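The board had come out of the Dradska school in October, when they closed the lower building, and for 14 days it stood in Halina's hall with its face to the wall. On Saturday she and Edmund carried it down to the rehearsal room on Walczak Street, where the ceiling was high enough.

It was a shape sorter for giants. Somebody at the school had made it for the little ones, and the pieces had traveled separately in a flour sack. Edmund tipped them out on the floor and sorted them by size. He had gone to that school. He remembered the guitar and the cat but not the bow tie.

"There was a fish," he said.

"There's no fish," said Halina.

Adjoa had promised to look up what a board like that might bring. Czesław wanted it sold before winter. A man in Selik had offered 200 for it, over the phone, without asking how tall it was. Adjoa stood by the gray curtains in her cap and glasses with the phone held up in front of her.
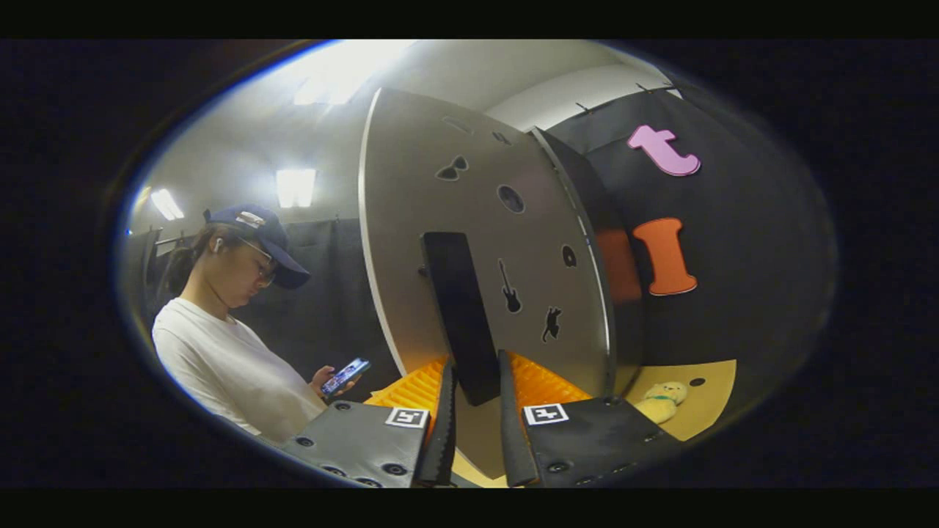 Mieczysław said that 200 was an insult and that he would give 300 himself, if it meant the thing stayed in town.

"You haven't got 300," Edmund said.

"I'll have it by the end of the month."

Halina sat down on the empty sack. She had taught at the lower building for 24 years, and what she remembered best was the noise - blocks going into the wrong hole, all morning, and then a child lying down on the floor to cry about it. She hadn't liked the board much then.

"Ask the man in Selik if he has children," she said.

Adjoa called him. He didn't. He wanted it for the wall of a bar.

Edmund went back to the pieces and turned over the last few, still looking for the fish. Mieczysław took off his coat and asked where the broom was.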